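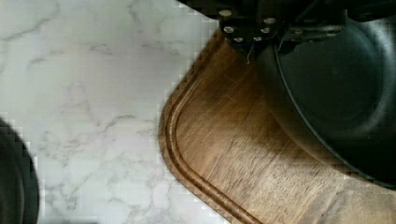 Figure 3. Cutting board on a marble-patterned countertop.

4. What the kitchen crews told me

I went into the Mallgate interviews expecting to talk about sermons. My plan for this part of the study was to ask people in small congregations why they stayed through a long gap between pastors, and I had a whole page of questions about preaching, worship style and doctrine. Most of those questions went nowhere. People were polite about them, and then they wanted to talk about lunch.

Mallgate had been without a settled pastor for 4 years when I started visiting. Rinotport, the other church in the study, had a pastor the whole time. Both are in farm towns, both are part of the same loose regional fellowship, and both draw roughly 70 people on an ordinary Sunday (Mallgate a little more in August, when the camp families are in town). So I thought of Rinotport as my steady comparison case, and I still think that was fair, though I'd be more careful about the word "steady" now.

I sat down with 9 people at Mallgate for long interviews. I asked each of them to tell me about a time they had thought of leaving. Nearly everyone had one! A couple of them had gone as far as visiting the Lutherans in Frandsen. And when I asked what brought them back, the answers were about being expected somewhere. One woman told me, "I was down for potatoes." She said it as if that settled the matter, and I suppose for her it did. Another said he could skip a service and feel fine about it, but he couldn't skip a shift at the monthly meal — somebody would have to cover for him, and he knew exactly who it would be.

I coded these answers as "task ties," borrowing loosely from the Stesitz survey, which uses a similar label for choir members and ushers. The fit isn't perfect. The Stesitz form went to 2,235 people and asked them to check boxes, so it can say how common a thing is. My interviews can't do that. What they gave me was the order in which people told their stories, and at Mallgate the job usually came before the friendship. People signed up to peel or wash or set out chairs, and got to know each other over the sink.

At Rinotport I heard much less of this. Meals there are catered twice a year, and the people I talked to described their ties through Bible study groups or through family. Several named the pastor first. I don't want to make too much of that, because I never got to see what Rinotport would do with an empty pulpit.

One more thing belongs in this section, and it cuts against my own reading. Two of the Mallgate members said the rota wore them out, and one said she'd kept coming mainly from guilt. I had first filed her under task ties with the others. After going back over the transcript in May 2021 I gave her answer its own code, and I take up that group in Section 5.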